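Does Line Drying Save Students Money? Laundry Habits in Mullon Hall

Final report, intro to household economics
December 10, 2025

We use cookies to improve your experience. By continuing to browse you accept our cookie policy. Accept | Manage settings

Background

Mullon Hall at Valluvcombe has one laundry room for the whole building. Dryers cost more than washers and everybody complains about it. I wanted to know if people who hang their clothes save anything worth caring about, or if it just feels like saving. Also whether clothes last longer. Didn't get very far on that second part, see below.

Method

Paper survey left in the kitchens in November, plus a laundry diary. 38 surveys came back. Fewer people wanted to do the diary, 30 to be exact, and a few of those are pretty thin. Diary asked for: date, what was washed, dryer or rack, how long till it was dry enough to wear. Two people wrote "forever" for jeans, which I left out of the averages.

Added up, the diaries cover 1,365 separate items. Socks were logged as pairs. Should have said that on the form from the start, becuase some people logged them one by one and I had to go back and ask.

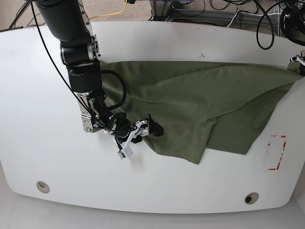 Drying times were all over the place. Thin synthetic shirts, overnight no problem. Cotton tees mostly by the next afternoon. Towels and hoodies were the bad ones, up to 2 days on a rack in a room with the window shut. Where the rack stood mattered more than I expected. Near the radiator beat near the window almost every time, even on sunny days.

Results

Most people already mix. Shirts and underwear on the rack, towels and bedding in the dryer. Only a small group dryed everything by machine, and the reason given was nearly always space, not time. Rooms on the top floor are smaller and it shows in the answers.

On money: the mixers did spend less per week than the all-dryer group. The gap was smaller than people guessed on the survey. Several had bought a folding rack (the Juletti one from the campus store mostly) and it takes most of a semester of skipped dryer loads to pay that off. After that it's all savings, provided the rack survives. Some legs had bent already.

Wear and tear: can't say. One month is too short. People said their shirts looked better but there's no before to compare with. The Tang study we read in class followed clothes for a full year, would need something like that.

Problems

Diaries are self reported. Heating in the building came on partway through so the early entries and the late ones aren't really the same conditions. I didn't record humidity. Also nobody from the ground floor did the diary, only the survey.

If I did it again

Weigh the towels wet and dry. Ask about shared racks, three rooms turned out to be splitting one and I only found out from a note in the margin. Start in September before the heat is on.

Raw tallies are in the appendix, handwritten, sorry about page 2.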